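Juvbridge Opens Print and Layout Desk for Small Organizations

By Veronika Major
February
14 shares | 2 comments

PERCOMBE – Design studio Juvbridge has opened a separate desk for print layout, taking on brochures, member handbooks, event programs and price lists for small businesses and nonprofits. The service is open to new clients now and is run from the studio's Percombe office.

Juvbridge has worked mostly on logos and packaging until this year. Requests for longer documents kept coming in from existing clients, and the studio had been passing them to outside layout artists. Those jobs will now stay in house, from the first page plan to the files that go to the printer.

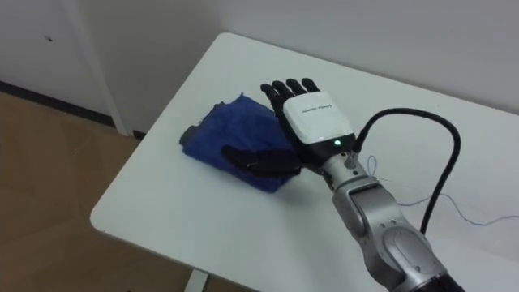 Color is the part of a print job that clients ask about most. A shade picked on a laptop often comes back from the press duller or darker than expected, and fabric is harder to match than paper. Clients who want a brochure to match a uniform or a tablecloth are asked to send in the material itself. A piece of cloth tells a designer more than a phone photo of it does, and creases don't matter. The swatch is compared with printed ink samples before any pages are built.

The first finished job under the new service is a 60-page product guide for Mathew, a maker of garden hand tools. The guide replaces a set of loose sheets that had been updated at different times and in different typefaces. Mathew ordered 3000 copies, with a shorter run planned for trade counters.

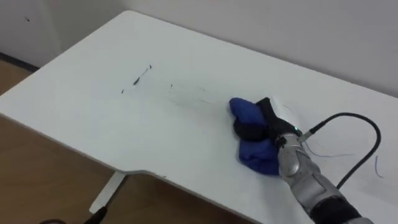
White desktop with a shallow notch in the front edge.

"Most of the work on the Mathew guide was in the tables," said Divya Shetty, who leads the print desk. "There were three ways of writing a measurement in the old sheets. We picked one and went through every line."

A second project, a season program for the Timo theater company, is in proof. It will be saddle stitched, with the cast pages kept on a separate section so they can be changed late. 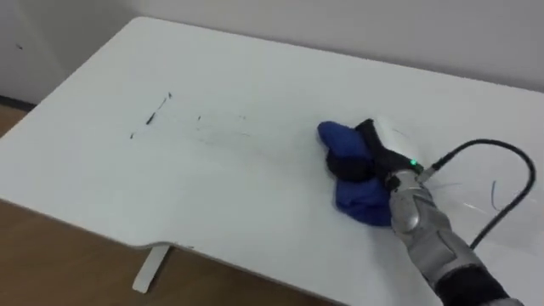
Desk and wall, with the dark baseboard at far left.

Short documents start with a flat fee, and longer ones are quoted by the page. The smallest print run the studio will manage is 200 copies. Clients can also take the finished files to a printer of their own choice. Two rounds of changes are included in each quote, and further rounds are billed by the hour.
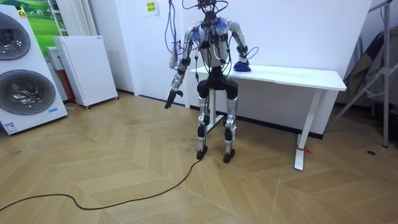

STUDIO NEWS

Text should be supplied in a single word processing file, with photos sent separately at full size. Juvbridge will check spelling and page references but does not write copy. Quotes are normally returned within two working days.

Requests can be made in person at the Percombe office or by phone at extension 2279. Ask for Divya Shetty. Press questions go to Veronika Major at the same office.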